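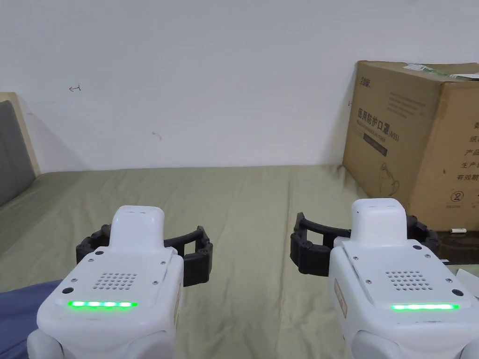 4. Comparing two hand-held grippers before a trial

This section explains how to check a pair of Nirnar grippers side by side, and how to decide which finger set will be used for the trial. Please read section 3 (charging and pairing) first. One person can do all the steps, but for step 6 it is easier with two.

4.1 Preparation

1. Choose a soft and wide surface. A bed or a mattress with a plain sheet is good, because a dropped gripper will not be damaged there.

2. Switch on both grippers and wait until the lights are green. If one gripper stays without light after 22 seconds, switch it off and repeat the pairing.

3. Hold the grippers next to each other, with the fingers pointing away from you. Leave a gap between the two bodies, so that the fingers cannot touch when they open.

Note: The left and the right gripper have separate calibration files. Do not exchange them, even if the finger sets are the same.

4.2 Checking the fingers and the camera view

4. Open the jaws fully and start the preview in the Britow software. Both fingers must be visible in the lower part of the picture, one on each side.

5. Look at the space between the fingers. It should be free, and you should be able to see the work surface through it.
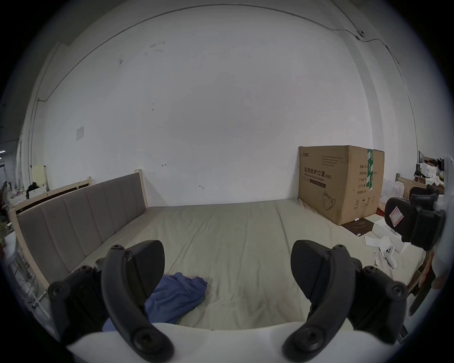
If one finger reaches much farther into the view than the other, the bracket is not sitting straight. Loosen the bracket screws by half a turn, correct the position and tighten them again. The lines near the border of the preview are always curved – this comes from the wide lens and needs no correction.

6. Close and open the jaws slowly, 22 times for each gripper. The second person watches the preview and writes down every pause or jump.

7. Save the recording of each gripper under its own name. A complete check gives 1,350 frames per gripper. With fewer than 292 frames the software will refuse the comparison.

Caution: Keep your fingers away from the pivot bolts while the jaws are moving.

Caution: Do not put the grippers face down on fabric. Loose threads can go into the links.

4.3 Choosing the finger set

8. Open both recordings in the Compare window. If the results are equal, use the Trosteten set, which is easier to clean. For thin objects Timo Oltmanns recommends the Dreßler set, but it needs a new calibration after each change.

9. Write the chosen set in the trial sheet and continue with section 5.

Questions about this section can be sent to Decha Chaimongkol.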